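Splitting Up Without Splitting Hairs: Your Questions About Family Mediation in Tarkham
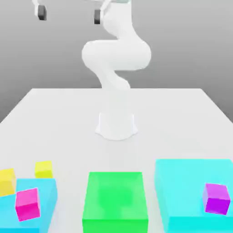
Most people ring us after the third argument about the same sofa. Mediation is a set of meetings in which two people who no longer wish to share a house work out who gets it, who has the children on which nights, and who pays for what. It suits couples who can bear to be in one building, if not in one room. We don't take sides, and we don't lean over the table, waiting to pick somebody up by the collar. You do the deciding. We keep the list, ask the dull questions and stop you both talking at once.

Do we have to sit in the same room?

No. We can put you in separate rooms and walk between them, a service known as shuttle mediation and known to our mediators as exercise. It takes longer, as you would expect when every sentence has to go down a corridor.

Will you try to get us back together?

We will not. If it happens, lovely, but please tell us before the next appointment.

What does it cost?

The first meeting is £163 each, and you attend it alone. Joint sessions after that are £241 between you, however you choose to split it. Couples have been known to spend most of a session deciding how to split it. Ask before you book if you think you may qualify for legal aid, as it can cover the cost for the person who does.

How many sessions will we need?

Three is common where there are children and a house. Pensions add time. So does a caravan, in our experience, far more than its value would suggest.

Is what we agree legally binding?

Not by itself. Safta Rusu, our senior mediator, writes up your proposals in plain English and you each take them to a solicitor. If you want the money side made binding, the solicitor can ask the court for a consent order. Please don't transfer the house on the strength of a handshake in our car park.

What should I bring?

Bank statements, payslips, mortgage and pension figures, and a rough idea of what you spend in a month. Be truthful about the last one – your ex has seen you in a garden centre.

Can my new partner come along?

They can give you a lift. There is a decent café over the road.

What about the dog?

The law treats a dog as property, much like a toaster. You needn't. We are happy to write down walks, vet's bills and who has him at Christmas.

Are you open at weekends?

Saturday mornings at the Kestow office only. Tarkham is weekdays, with evening sessions on request.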